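**Pratwood Public Library to Extend Evening Hours Beginning in June**

PRATWOOD — The Board of the Pratwood Public Library has approved a change to the opening schedule at its main building on Nakard Street. Beginning in June, the library will remain open until 9 p.m. on four evenings each week. It currently closes at 6 p.m.

The decision follows a survey of cardholders conducted over the winter. The library received 207 completed responses, most of them from residents who work during the day and are unable to reach the building before closing time. Respondents asked most often for later access to the reading room and the public computers, followed by a later deadline for picking up reserved items.

"The board has considered this question several times in past years, and funding was always the obstacle," said Aksel Riis, director of the library. "The new budget allows us to staff the evening desk properly. We will review attendance after the first year and report the results to the town."

Under the new schedule, the circulation desk and the reading room will operate for the full evening. The local history collection will continue to close at 5 p.m., and researchers who need materials from it should submit a request one day in advance. The children's room will close at 7 p.m. The book drop at the side entrance remains available at all hours.

The Mac Suibhne Room, on the second floor, will be available to community groups during the added hours at no charge. The room seats 70 people. Applications must be made in writing at the front desk or through the library's website, and groups may reserve no more than two evenings in any month. Existing daytime reservations are not affected by the change.

Patrons should note that the Girnoreo Avenue parking lot will continue to be locked at 8 p.m. under an agreement with the neighboring property owner. Vehicles left in the lot after that time cannot be retrieved until the following morning. Street parking on both sides of Nakard Street is free after 6 p.m.

The library has also revised its borrowing rules, effective on the same date. Standard loans will increase from two weeks to three, with one renewal permitted if no other patron has placed a hold. Charges for lost or damaged items remain unchanged.

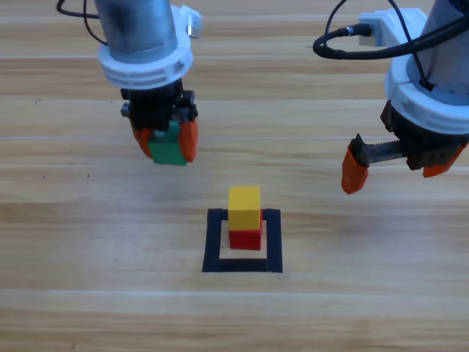 *Two stacked blocks inside a black square outline on a light wooden tabletop, with a robot arm on either side.*

A printed copy of the full schedule may be obtained at the circulation desk. Comments on the new hours may be addressed to the Office of the Director, Pratwood Public Library, and will be included in the board's first-year review.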